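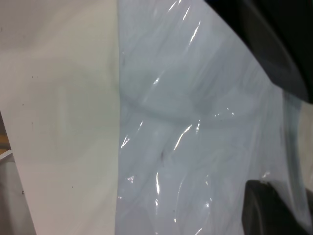

Off-white panel next to plastic film

From: Gerardo Guerra
To: stemulden-users
Date: 2022-08-03
Subject: Re: [stemulden-users] UVs going mad after retopo

Hi all,

> I've got a sculpt that I've retopologised in Stemulden and the new
> mesh looks lovely, but when I bake the normal map I get black
> smears along every seam. Same thing if I export to Nulitz and bake
> there. Am I missing a setting or is it just broken? Source is up to
> 655 thousand triangles depending on which level I export.
>
> Caputo

I had this very thing back in March and lost most of an evening to it, so you have my sympathy! Not broken, no. What happens is that the retopo tool welds vertices on the way out (there's a tick box for it, on by default, tucked under Export > Cleanup) and it takes no notice of whether the two vertices belong to different UV islands. So your islands get stitched together by a hair, the baker tries to fill the sliver in between, and you get smears.

Untick the weld, export again, and have a look at the islands before you bake. If they still touch, pack them again with a bit more padding. I use 16 pixels on a 2K map, which is probably more than it needs, but I've stopped fiddling with it.

The other thing to check is the cage. Stemulden makes one for you and it's fine on big round shapes, but it gets very tight around fingers, ears, buckles and so on. On my last model I had 137 faces where the cage went inside the sculpt -- you can see them if you turn on the overlap view, they come up in red. I pushed those out by hand with the inflate brush. Dull work, put the radio on.

As for Nulitz, I wouldn't read too much into it giving you the same result. It's reading the same file, so it gets the same bad UVs. One difference though: it flips the green channel compared with Bista, so if your bumps look like dents once you load the map in there, that's why. There's an invert switch in the texture node, no need to bake it all over again.

> Also, is there any way to keep my edge creases through the
> export? They vanish every time.

Only if you use the native format, as far as I know. OBJ drops them. I save a native copy next to every OBJ now, and mine are never more than 70 MB so it's no great hardship.

If none of that helps, send me the low poly on its own and I'll have a poke at it tonight. No need for the sculpt, my connection will only sulk.

Cheers,
Gerardo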